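Thread on kitchen worktop overhangs and why the 3 mm drip groove matters more than the sealant. Long, mostly numbers and water.
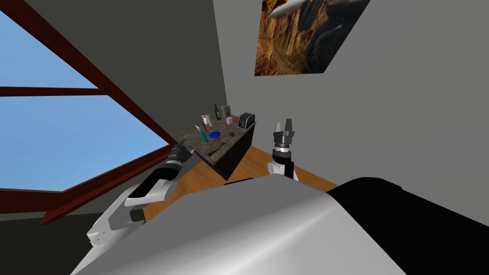

1/ A worktop sheds water over its front edge. Surface tension then carries some of it back along the underside until it meets the cabinet face. Chipboard swells there first, usually along the top rail, and the door stops closing properly a year or so later.

2/ The cheap fix is a groove cut in the underside, set back a little from the front edge. Water reaches the groove, can't cross it, and drops. Window sills have had the same detail for centuries. Kitchens mostly leave it out.

3/ I asked Chunhua Xiong, who fits stone for Anside, how often customers ask for one. Her answer was "architects, and people who have already replaced a cabinet".

4/ She has kept job sheets for 179 kitchens where she was called back for a repair. The most common fault was a failed joint near the sink. Swollen front rails came second. Chipped corners, which customers worry about most, were well down the list.

5/ On corners: a square arris on stone chips. A small bevel of 3 mm is enough to stop most of it. Bigger radii look softer but they also help water round the edge, so if you want a full bullnose you need the groove as well.

6/ On sealant: silicone between worktop and carcass is there to hold and cushion. It is a poor barrier when the cabinet moves with the seasons – and cabinets on timber floors do move. Check the bead in May and again when the heating has been on for a while.

7/ Islands are worse than wall runs. All four sides can get wet, and the end panels are often finished on the outside face only. Ask for the top edges of the panels to be sealed before the stone goes down. Afterwards you can't reach them.

8/ Cost. Wuteck quoted me 1,402 for a replacement island top with a groove on all four sides. The same top without grooves came out roughly 40 cheaper. A new carcass from Skoryk is 700 before fitting.

9/ Zakhar Hutsuliak replied to an earlier thread to say a stick-on drip strip does the same job. It does while it stays stuck. Clean the underside with solvent first and keep the strip continuous at the corners, with the ends butted tight.

10/ If your top is already in, run a wet sponge along the front edge and feel underneath with a dry finger. Water at the cabinet face means you need the strip. I'll post the Brultine primer results when the second coat has cured.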